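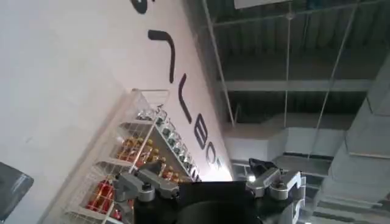
Gripper Trials: Your Questions, My Answers

I've been swapping grippers on and off the same arm since August, and my inbox has filled up with the same handful of questions. So I wrote them all down in one place! If yours isn't in the list, drop me a line and I'll add it.

Which grippers did you try?

Two so far, the Grislow and the Drestska. Both have two fingers and both bolt onto our arm without an adapter plate, which saved me a lot of swearing. The Wako is on order and I'll update the page when I've had a proper go with it.

Why bottles?

They're a mean test. Glass is slick, it's round, and when it's lined up close on a wire rack there's hardly any room to get a finger in next to the neighbor. A gripper that looks great on foam cubes can look pretty silly in front of a shelf of little bottles.

How many picks did you run?

1000 with each gripper, split over the different shelves. The Grislow fumbled 84 of them and the Drestska fumbled 263. I count a fumble as a drop, a miss, or knocking over the bottle next door (that last one was most of the Drestska's total, poor thing).

So the Drestska is bad?

No, I like it a lot! It opens wider and it's much quicker to set up. On boxes and bags I'd pick it first. It just has fat fingers for this job, and I haven't tried slimmer tips on it yet.

Do you need a camera on the wrist?

I wouldn't go without one now. I started with only an overhead camera, and the rack wires hid half of what I cared about. From the wrist you get both fingers and whatever's between them. The catch is that the view tilts every time the arm does, so you'll spend a while looking at ceiling. Bright walls wash out too, so lock your exposure before a run.

What controller are you using?

The Ziko. The menus are a maze, but it keeps its settings after a power cut and the force limit is easy to find. Meifang Ye wrote the little script that logs every grip for me, and I'd be lost without it.

How hard do you squeeze?

Start lower than you think. I leave the force slider at 50 for glass and only go up if a bottle slips during the lift. Slow the closing speed down first, though, that fixed more slips for me than extra force ever did.

Can I send you something to test?

Sure, as long as it's a gripper or a set of fingertips and it comes with its own cable. Email me before you ship it so I can tell you when the arm is free.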